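Kusum pop-up at Wevent: booking, sittings and the kitchen

Started by copperpan

copperpan
Posted 28/08/2024
Has anyone had a confirmed table for the Kusum pop-up at Wevent? I paid the deposit in June for a party of 8. The confirmation gives the first sitting but the menu attached to it is the second sitting's, with the longer fish section. The prices differ as well. I would like to know which one applies before I pass it to the rest of the table.

brinejar
The menu follows the sitting. First sitting is the short menu: pickles, one grilled course, rice, fruit. Second sitting adds the cured mackerel and the broth. If your confirmation says first sitting, you get the short menu whatever is attached. They sent the wrong attachment to everyone on our booking too.

copperpan
Thanks. Is the deposit taken off the bill or is it separate?

brinejar
Taken off the bill. Service is added before the deduction, so you pay service on the full amount.

T_Halloran
That is standard. Service is charged on what was ordered, and the deposit is a part payment of the same total.

brinejar
I didn't say it was unusual. I said how it was worked out.

ladleandspoon
We went to the second sitting. Notes, for those deciding:

Pickles: four kinds, all cut too thick for the time they had been in the brine. The turnip was raw in the centre.
Mackerel: very good. Short cure, rice vinegar, skin blistered and served at room temperature.
Broth: underseasoned. It improved with the pickle liquor tipped in, and the staff suggested doing that.
Rice: correct.
Fruit: a quarter of a melon, cold, no sauce.

The room seats 238 when Wevent has it set up for functions. Kusum is using one end of it, with screens, and the noise is lower than I expected.

T_Halloran
I disagree about the broth. It is meant to be light, because it follows a cured fish. If it were salted to the level of an ordinary noodle broth you would taste nothing after it. Uchida did the same thing at their old site and had the same complaint.

ladleandspoon
Uchida's broth had more body. I ate there often enough to compare. A light broth still needs some depth from the kelp, and this one tasted of hot water and spring onion.

T_Halloran
Then you had a different batch from mine.

ladleandspoon
Possibly. In that case the batches vary, and at that price they shouldn't.

Sandra Mottram
On the grilled course: the short menu has chicken thigh and the long menu has pork collar. They will swap one for the other if you ask at the time of booking, but not on the night. The swap needs 2 days' notice. There is no vegetarian grilled course. The replacement is aubergine with miso, and it is a starter portion.

copperpan
Two of ours don't eat meat, so that is useful. Does the aubergine cost the same?

Sandra Mottram
Yes, it is a set price for the whole menu.

brinejar
Worth asking for extra rice with it. Extra rice is free and comes quickly — the only thing that does on a full night. We waited up to 8 minutes between the smaller courses and longer for the grill.

T_Halloran
The grill is one small charcoal box. It can't go faster without putting cold meat over a poor heat. I would sooner wait.

ladleandspoon
Agreed on that point.

copperpan
I have written to them asking for the first sitting menu in the correct version, and for two aubergines. Will report back.
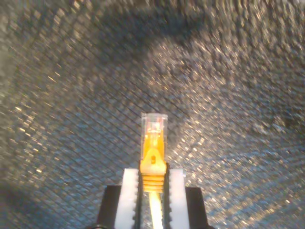
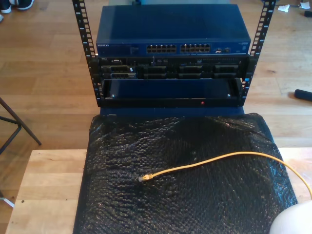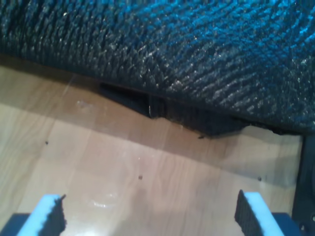 Plerorura
The aubergine request should go to the bookings address, and the one on the menu goes to the venue. Wevent doesn't forward dietary notes to Kusum. Ours went missing that way and the kitchen had to improvise with the pickles and a plate of greens. I would also dispute the comment about the turnip. It is a quick pickle and is supposed to have some bite left in it.

ladleandspoon
Bite, yes. Mine had no salt past the outer few millimetres.

copperpan
Sent again to the bookings address. Thank you.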